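Textiles de limpieza: nuevas pautas de uso, lavado y reposición en las residencias

Boletín interno de la Fundación Dovwood — 8 de abril de 2022

La Dirección de Servicios Generales comunica a todos los centros la entrada en vigor de las nuevas pautas sobre paños, bayetas y toallas de limpieza. El documento completo está disponible en las oficinas de administración de cada residencia y sustituye a la circular anterior, que quedó redactada antes de la apertura del centro de Ullau y no contemplaba las particularidades de su lavandería.

La revisión responde a una necesidad conocida. Durante años, cada centro ha adquirido los paños por su cuenta, con calidades, medidas y colores distintos. El resultado ha sido un gasto difícil de prever y, en determinadas épocas, la coexistencia en un mismo carro de bayetas destinadas a usos incompatibles. A partir de ahora la compra se realizará de forma centralizada, mediante el contrato suscrito con la empresa Kuketti, que atenderá las peticiones de los cuatro centros de la Fundación.

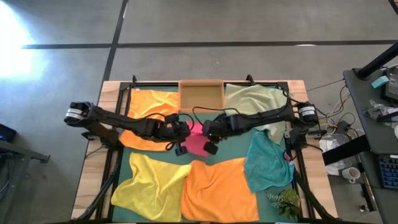 El criterio general es sencillo: cada color corresponde a una zona y ningún paño cambia de zona, ni siquiera después de lavado. El cuadro de asignación se colocará en los cuartos de limpieza de cada planta, a la altura de los ojos y protegido con una funda. Los centros que dispongan de existencias de otros colores podrán agotarlas en tareas exteriores, como terrazas, mobiliario de jardín y vehículos, hasta el final de junio. Pasada esa fecha deberán retirarse.

En cuanto al lavado, los paños de microfibra se tratarán en un programa propio, separados de la ropa de cama y de las toallas de algodón. No se empleará suavizante, que reduce la capacidad de absorción del tejido, ni lejía, salvo indicación expresa del servicio de prevención. El secado se hará a baja temperatura o al aire. Las prendas nuevas se lavarán aparte la primera vez, ya que los tonos intensos pueden desteñir — circunstancia que en el centro de Belay obligó el pasado invierno a retirar un lote completo de manteles.

Los paños usados no permanecerán en los carros de un turno a otro. Se depositarán en la bolsa correspondiente y se entregarán en lavandería antes de finalizar la jornada. La dotación inicial prevista es de 140 unidades por centro, con una reserva de 72 en almacén.

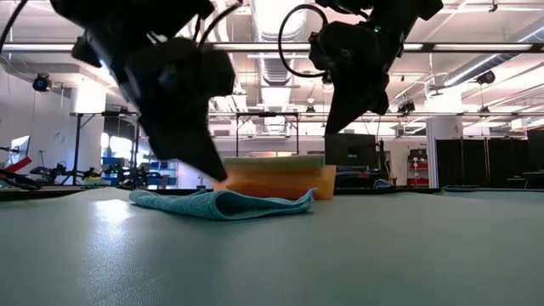 Paño de microfibra azul claro junto a una esponja.

Las esponjas merecen mención aparte. Su uso queda limitado a las cocinas de planta y a los oficios, y no podrán utilizarse en aseos ni en habitaciones. Al término de cada servicio se aclararán, se escurrirán y se dejarán en posición vertical sobre el escurridor. La gobernanta de cada centro fijará el calendario de sustitución, que se anotará en la hoja de control ya existente.

Respecto a la retirada de textiles, se considerará agotado todo paño que presente desgarros, bordes deshilachados, rigidez tras el secado o manchas que persistan después de dos lavados. Los paños de algodón retirados podrán destinarse al taller de mantenimiento. Los de microfibra se entregarán al gestor de residuos junto con los uniformes fuera de uso.

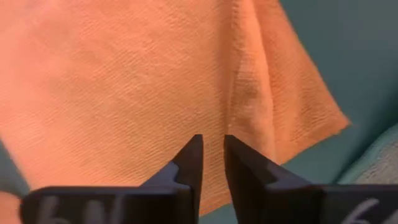

Tejido acanalado de una toalla naranja.

Las peticiones de reposición se tramitarán mediante el formulario habitual, con el visto bueno de la administración del centro, y se servirán en un plazo máximo de nueve días. Las solicitudes urgentes se dirigirán por teléfono al almacén central, que dejará constancia por escrito de la entrega.

El personal de limpieza y lavandería recibirá una sesión informativa en su propio centro y dentro del horario laboral. Las consultas y sugerencias sobre la aplicación de estas pautas pueden remitirse a la Dirección de Servicios Generales a través de la administración de cada residencia.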